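About us

Kemppainen Alterations & Repairs
Hems, zips, linings, school uniform, curtains. Drop in or post it to us.

Quick bit first - we're a small sewing and mending workshop with a shop counter at the front. Been going 11 years. Three of us sewing, one on the counter, plus a Saturday helper when exams allow. We take in trousers, let out dresses, put new zips in old coats and turn up more curtains than you would believe.

How it started

Veikko Halonen started the business in the back half of a closed-down shoe shop. One domestic machine, one borrowed industrial, an ironing board from home. Kemppainen was his grandmother's name. She did piecework for a coat factory and taught him to set a sleeve before he could ride a bike properly, so her name went over the door. People call him Mr Kemppainen at least once a week. He's stopped correcting them.

First year was nearly all hems. Then a coat dealer in Brillau Street asked if we did linings, and Veikko said yes, and then went home and practised on his own coat until two in the morning. We've been doing linings ever since. The coat dealer has retired but still brings us his own trousers.

We moved to the present shop after four years. Bigger window, better light, a proper cutting table. The stairs are a pain - see Visiting, further down.

What we do

Hems - trousers, skirts, jeans (original hem kept if you ask), full-length dresses.
Zips - coats, boots up to the ankle, bags, tents if you can get it through the door.
Linings - full or part. Pockets on their own are fine too.
Taking in and letting out - we'll tell you at the fitting if there's enough seam allowance. Sometimes there just isn't.
Knitwear - small holes, cuffs, elbows. Moth damage by the inch, so bring it in and we'll have a look.
Curtains and blinds - hemming, re-taping, relining. Please measure twice.
Uniform - school, nursing, kitchen. Name labels sewn in while you wait if it's quiet.

What we don't do

Leather jackets, apart from zips. Fur. Wedding dresses from scratch (alterations yes, and please come at least eight weeks ahead). Dry cleaning - we get asked daily. Anything that hasn't been washed. Sorry, but we do have to put our faces quite near it.

Who we are

Veikko does coats, tailoring and anything with a collar. He also does the quotes, so if he's out at a fitting you may have to wait for a price.

Two machinists cover the dresses, curtains and denim between them. Both trained on the job here, one of them came in to have a skirt shortened and left with a trial shift. The counter is the person you'll talk to on the phone. She knows where everything is and the rest of us don't.

We take one trainee a year, usually starting in May. Paid, part time, no experience needed but you should be able to thread a machine. Applications by letter or email, and tell us about something you've mended, good or bad.

How we price

Price list is on the wall by the counter and on the Prices page. Plain hem is the same for everybody, lined hem costs more. Odd jobs are quoted by time. We write the price on the ticket before we start and thats what you pay. If we open something up and find it's worse than we thought, we ring you and stop work until we hear back.

No deposit on jobs under £50. Half up front on curtains, because of the fabric tape.

Turnaround is normally a week. Uniform season (all of August, first half of September) is more like two and a half. Rush jobs if we can, small extra charge, please don't be cross if we say no.

The Mending Table

One evening a fortnight we clear the cutting table and open up for people who want to do it themselves. Bring the garment, use our threads, ask whoever's nearest. Darning, buttons, patches, basic machine work. Free, with a jar for thread money. It began as a favour for the Skundia allotment group, who had a great many knees to patch, and just carried on. More than 300 people have been through it so far. Some of them are now better at darning than we are.

Children welcome with an adult. Scissors go back in the tin.

Hangers, bags and bits

Finished work goes out on a hanger, trousers folded over a bar or clipped. We'd like the hangers back please! Any hangers in decent nick, ours or not. Plastic, wire, wood, all get used. Leave them in the crate inside the door. Same goes for coat covers and paper bags with handles.
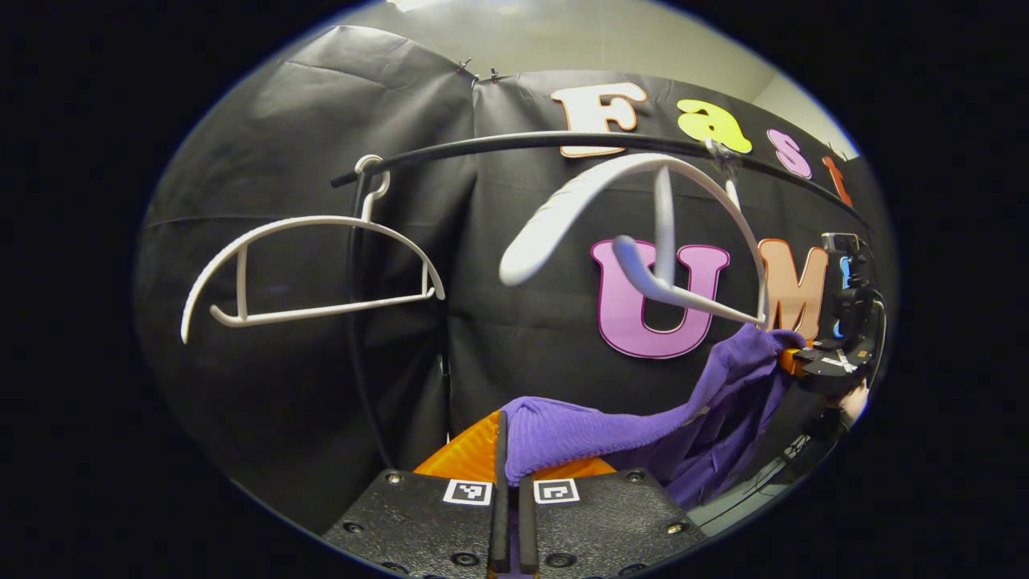
White plastic hangers on the black rail.

Buttons also wanted. We keep a drawer of odd ones and it has rescued a lot of cardigans. Don't need full sets, singles are fine. Zips only if they run smoothly. Fabric we can't take any more, there's no room - try the Besetti scrap store, who are good at finding homes for offcuts and will usually take wool as well.

Uncollected work

We keep things for six months and ring you three times. After that it goes to a charity shop. If you've moved or changed your number let us know, there is a very nice green coat that we'd have loved to give back to its owner.

Visiting

We're up four steps from the street, with a handrail on the left. If steps are difficult, ring the bell at the bottom and we'll come down to you, pins and all. Fittings can be done in the ground floor room next door by arrangement. One fitting room upstairs, with a curtain and a stool. Bring the shoes you'll be wearing - really do, it changes the hem.

Parking is hopeless. The bus stops opposite.

Open 9.30 to 5.30, closed for lunch 1 to 1.30. Last fitting at 5. Closed bank holidays and the first week of July.

Posting things to us

Fill in the form on the Post page, print it, put it in the parcel with the garment. Mark hems with a safety pin on BOTH legs. Don't use sellotape. We'll email a price when it arrives and start once you say yes. Return postage is at cost. Please keep your proof of posting, we can't chase parcels that never reached us.

Questions, complaints, thank yous

Ring or email, or just come in. If a repair of ours fails inside three months bring it back and we will redo it for nothing, ticket or no ticket. Emails get answered at the end of the day, so phone if it's urgent or if the zip has gone with you still in the dress.

Page last updated June 8, 2023. Prices page to folow.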